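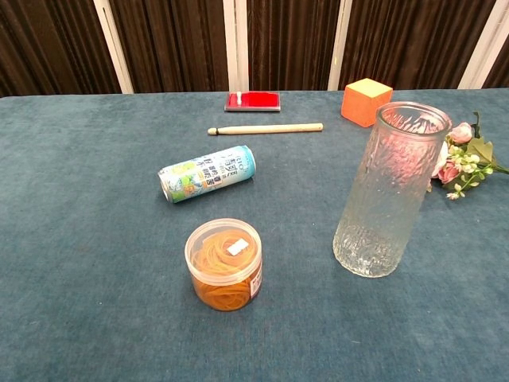 T. Kauppinen

Plevel Reception Center

The Plevel Reception Center was a facility for the housing of asylum seekers in the town of Plevel, in the district of Stastum. It was opened in November in the buildings of a former nursing school and was closed on 27 March 2019. During the time of its work the center received 1,041 persons in total, the largest part of them families with children. The center is known mainly for the Plevel house rules, a set of written rules on safety and conduct that was later taken over in changed form by other centers in the district.

Background

Before the center was opened, asylum seekers who arrived in Stastum were placed in the sports hall at Grustton. The hall had no separate rooms, and beds were divided from each other by cloth screens. Women who traveled alone slept in the same hall as men, and the doors of the washrooms could not be locked from the inside. After several complaints, and one case of assault which led to a conviction in the district court, the district council decided that the hall should no longer be used for this purpose.

The search for a new building took longer than was planned. Two offers in Grustton were refused by the owners of neighboring properties, who went to court over the change of use. The nursing school in Plevel had been empty since the school moved to a larger town, and it already had bedrooms, a kitchen and a laundry. The council rented it from the property company Kauppinen, which had bought it with the intention to make apartments.

Buildings and location

The center stood on the northern side of Plevel, on the road to Grustton. It consisted of a main building with three floors and a lower building behind it, connected by a covered passage. The main building had room for 278 residents. Families lived on the first two floors, and the top floor was kept for women without a male relative. Single men lived in the lower building, which had its own entrance, its own kitchen and its own washrooms.

The passage between the two buildings was locked at night. This was criticized by a part of the residents, among them married couples who had been registered separately by mistake and had to wait for a correction of their papers before they could share a room. The correction could take up to 13 days.

The common room was on the ground floor of the main building. It was used for language lessons in the morning and for information meetings in the afternoon. On most evenings it was open to all residents until the night staff came on duty.
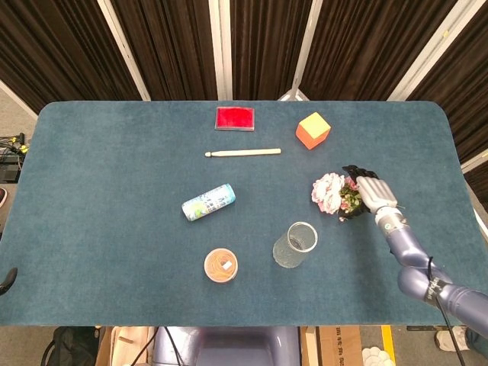 Meals were served in the old school dining hall, at first by an outside catering firm and later by the center's own kitchen. The change was made after the contract with the firm ended, and residents could from then on work in the kitchen for a small daily payment. Some critics considered that the payment was too low to be called a wage and too high to be called an allowance, and the question was never fully settled.

House rules

The house rules were written in the first winter by the staff together with a group of residents. The first version was only one page long and was mostly about quiet hours, smoking and visitors. The second version, which is normally meant when the rules are mentioned, had seven sections and was translated into all the main languages of the center. It contained the following points, among others:

Every resident and every employee had the right to a private conversation about a complaint, with an interpreter of the same sex if this was wished.

A complaint about threats or unwanted touching had to be written down on the same day, and the police had to be informed if the person agreed or if a child was concerned.

A resident who was accused could be moved to another building during the investigation. The person who made the complaint could not be moved against her or his will.

Employees of outside firms, such as cleaners and kitchen workers, were protected by the rules in the same way as the employees of the center, and were also bound by them.

The last point was new in the district. Before this, workers of outside firms had to bring a complaint first to their own employer, and it often happened that the employer did not pass it on. The rules also said that no one should work alone in the basement or in the storerooms after dark. Staff members later described this as the rule which was the easiest to write and the hardest to keep, as there were often not enough people on duty.

Orientation course

All adult residents were invited to an orientation course in their first weeks. The course explained the asylum procedure, the health system, school attendance and the basic parts of criminal law. One lesson was given to the law on sexual offenses, consent and violence in the family. Attendance was voluntary in the beginning. It became a condition for the full allowance in the second year, and this decision was discussed for a long time in the council.

Opinions on the effect of the course were divided. Supporters said that residents became more willing to report problems, and they pointed to the larger number of complaints as a sign of trust. Opponents read the same numbers as a sign that the course had failed. No study was made that could decide between the two readings – the records of the center did not separate serious complaints from small ones until the final year.

Relations with the town

There was resistance in Plevel before the opening, and a public meeting in the town hall had to be ended early on account of shouting. After the opening the protests became smaller. A football team with players from both the town and the center took part in the district league for two seasons. The local school received additional teachers, who stayed after the center was closed.

Closure and later use

The number of new arrivals in Stastum went down in the last two years, and the council did not renew the rental contract. The remaining residents were moved to apartments in Plevel and Grustton, or to a smaller center in the south of the district. Some families asked to stay near the school where their children had started, and most of these requests were accepted.

The main building was changed into apartments. The lower building was taken down, together with the covered passage, and the land is used as a parking lot. The papers of the center are kept in the district archive of Stastum, where the files on individual residents are closed to the public.

See also

Grustton sports hall
Reception of asylum seekers in Stastum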